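Der Comic, der alles besser weiß

Seit Juni liegt der Sammelband von »Ternden« in den Läden, und der Verlag Roltier nennt ihn eine Wiederentdeckung. Ich bin da vorsichtig. Wiederentdeckt wird derzeit fast jedes Heft, das je einen Umschlag hatte.

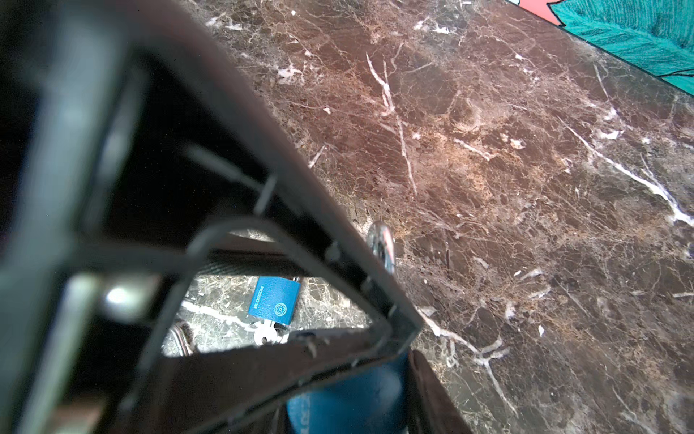 44 Euro kostet der Band. Dafür gibt es die ersten acht Hefte, neu koloriert von Yolandi Shabalala, dazu ein Vorwort von Hendrik Moodley, der die Serie »prägend« findet. Für wen, verrät er nicht. Die Startauflage beträgt 3000 Stück.
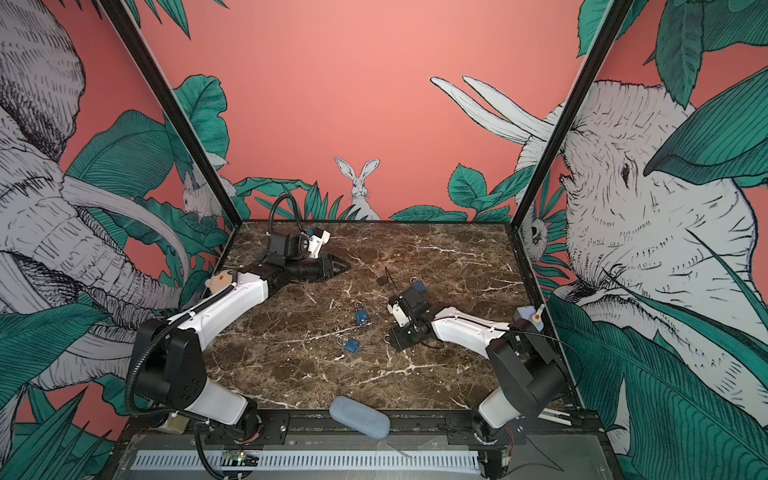

Gezeichnet hat das alles Ekkachai Chuensuk, und zeichnen kann er - die Nachtszenen am Hafen sind großartig. Nur hängt die Handlung ab Heft drei durch.

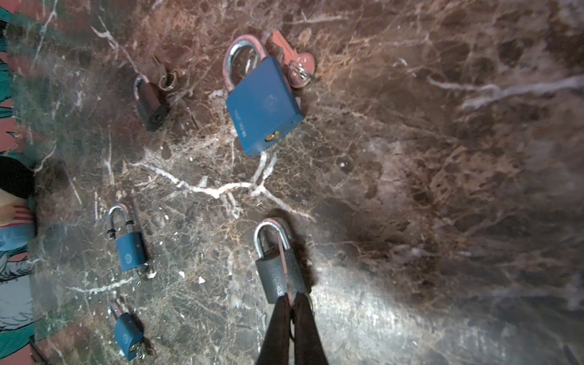 Am meisten ärgert mich das Finale. 23 Seiten lang steht die Heldin vor einem verriegelten Archiv und redet. Fünf Vorhängeschlösser in verschiedenen Größen und Farben, die Schlüssel gleich daneben auf dem Marmor: Mehr bräuchte ein guter Szenarist nicht für eine spannende Doppelseite. Hier wird stattdessen erklärt.

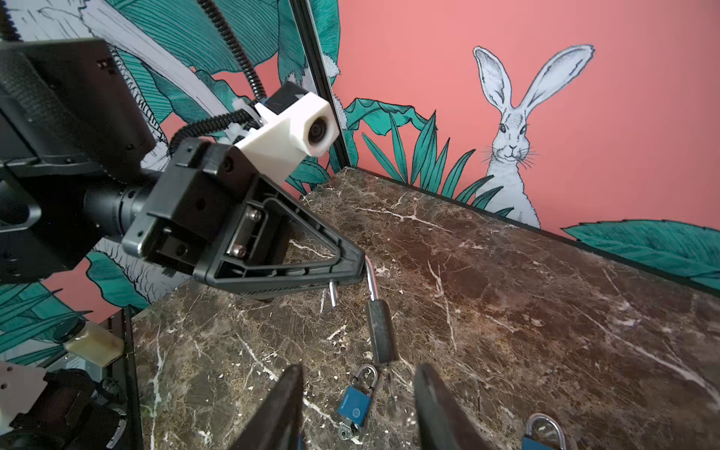

Ein zweiter Band ist angekündigt. Redakteurin Annatjie Nel verspricht »mehr Tempo«. Das stand auch schon im Nachwort zu Heft vier.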